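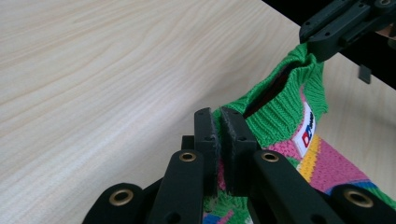

Torunn Hedlund wrote to me in May, after I'd mentioned I was trying out the Wotska method, and asked whether it was worth the bother when you could simply drive the robot arms yourself and record that. I promised her a proper answer, and it has grown into this review, so Torunn, I hope you have a cup of something handy.

Reviews > Research Methods > Robot Learning > Wotska

42 shares | 9 comments

Wotska is a recipe for teaching two-armed robots to handle clothes. You take a gripper in each hand, with a camera riding on the tool, and you do the job yourself. The recordings go into a training pipeline, and what you get back is a policy that you run on a pair of real arms. Our little group has been folding sweaters with it for most of the spring, and I have grown very fond of it, grumbles and all.

Let me start with what it's like to use. Pinching a knit collar with two flat fingertips is a humbling thing the first morning! You want to scoop the fabric the way your own fingers would, and the tool won't let you. You learn to come down on the ribbing, close, and lift a little before you pull. Siv Holmgren got the knack in an hour and I needed two days (I blame my thumbs). Once it clicks, though, it goes along at a lovely pace, and we collected 1118 folds we were happy to keep. When I tried the same task by driving the arms remotely, I was worn out and cross long before lunch.

Now the results. We trained on those 1118 recordings and tested on sweaters the policy had never met. It finished the fold in 76 percent of our trials, and I was delighted with that. Most of the failures came at the collar — it would catch a single layer where it needed two, or let go early on a thick rib. Angelica Rivera also trained a version on only 562 of the recordings, and it did noticeably worse on busy patterns while hardly suffering on plain ones. I would love to see somebody study that properly. We only had the one split, so please don't lean on it too hard.

The authors' guide suggests 3000 recordings for a garment task. We stopped well short of that and still had something useful, which will be good news for small labs with few spare hands.

My grumbles are mostly about the paperwork side of things. The calibration chapter assumes you already know what you're doing, and I went round in circles with it until Jamie Garside sat down and walked me through the timing between the left and right tools. If those two drift apart, the policy learns to tug with one hand while the other is still making up its mind, and you may not notice until the arms are running. Check it every morning. The pads get tired too, and grip on slippery yarn goes off well before they look bad, so I'd order spares along with everything else.

I also tried the Vidberg approach last year, where you wear a sensor glove. It felt more natural on the hand, but getting from a glove to a two-finger gripper was a headache I wouldn't sign up for again. With Wotska, the robot has the same fingertips you had, and so much fuss simply goes away.

So yes, Torunn, I think it's worth the bother for cloth, and certainly for knits. For stiff things like boxes I'd probably stay with driving the arms. We're starting on cardigans next, and Siv is already worried about the buttons.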